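Bendden Simulation Safety Rules: Progress Report, February

Work on the rule set for simulated manipulation is on schedule. The draft now has 19 rules. Cedwood reviewed the first part and asked for changes to 4 of them, mostly wording on contact limits and object placement.

The placement rule took the most time. It says every object must rest on a support before an episode is accepted, and that floor clutter must be listed in the scene record. We applied it to 733 stored scenes from the Pisora set.

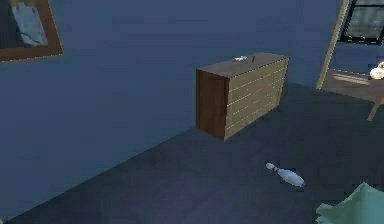
Pisora room scene: wooden box above the floor, bowling pin on its side.

Scenes that fail go back to the scene builder with the rule number attached. They may not be edited by hand. Bassey asked for this, and we agree that it keeps the record clean.

The second area is arm clearance near small items on furniture. 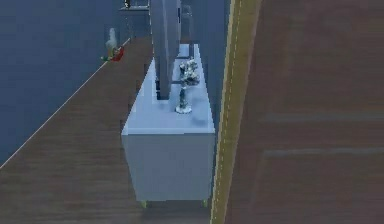
The draft sets one approach speed for all raised surfaces and requires a logged stop at first contact. We still need a decision on thin objects, where the contact signal is weak. Until then, reviewers will check 100 episodes by eye each month.

Next period: finish the clearance rules, send the full draft to Cedwood, and start the reviewer guide. No change to the budget is requested.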